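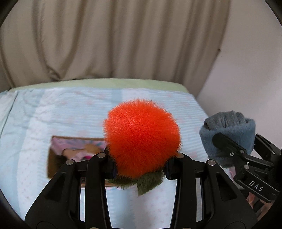 I've had the Rekelia plush set for a fortnight now and I keep getting asked about it, so I'm putting it all in one place. Short version: lovely to squeeze, a bit of a nuisance to look after, and I'd buy it again with my eyes open.

First, the orange one. Oh, I love the orange one! It's a proper round ball with long fine fur sticking out in every direction, and it has two dark green furry leaves, so I call it the tangerine (the leaflet didn't give it a name, unless I've lost that page). The colour isn't flat either. It goes from a sort of coral to a much deeper red-orange, and it looks far more expensive for it. My only grumble is that long fur picks up every crumb and hair in the house. I go over mine on a Sunday with a soft baby brush and it fluffs up again nicely.

The dusty-blue one is the quiet member of the family. Short fuzzy pile, a rounded cup sort of shape, and a grey pleated bit on top that I can't stop running my thumb over. I wasn't fussed about it when I ordered, and now it's the one I pick up when I'm on the phone. Short pile is so much easier to keep decent too, so if you've got a dog, start there.

Then there's the curly brown one, which went straight to the top of my friend Tianyou Lü's wish list when she came round. It's caramel coloured with tight little tufts, and there's a strip of whitish-grey fleece with it that feels different again. She held on to it for most of the evening and I had to ask for it back – twice.
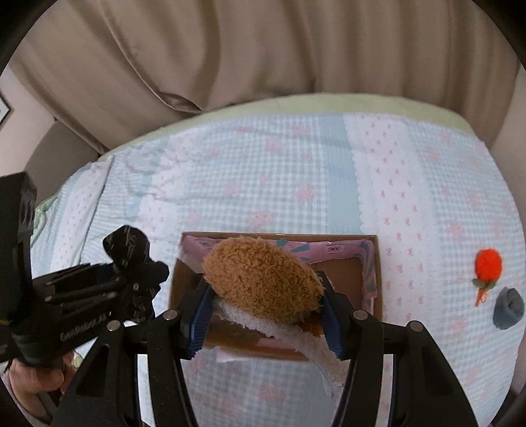
*Caramel curls over the cardboard box with the pink printed lining.*

Storage is where I'd knock a mark off. A cardboard box is fine for getting them out of the way, but long fur goes flat if you pile things on top, so I keep the tangerine uppermost and don't press the flaps down. I did look at the Clelel drawstring bags and decided they'd squash everything. A shallow basket would probably be the answer if you've got the shelf for it.

Compared with the Barbu ones I had before, these are softer and the colours are much nicer, though the Barbu ones could take rougher handling. I wouldn't give the long-furred one to a toddler.

4 out of 5 from me. I'd like a green one next, if Rekelia are listening!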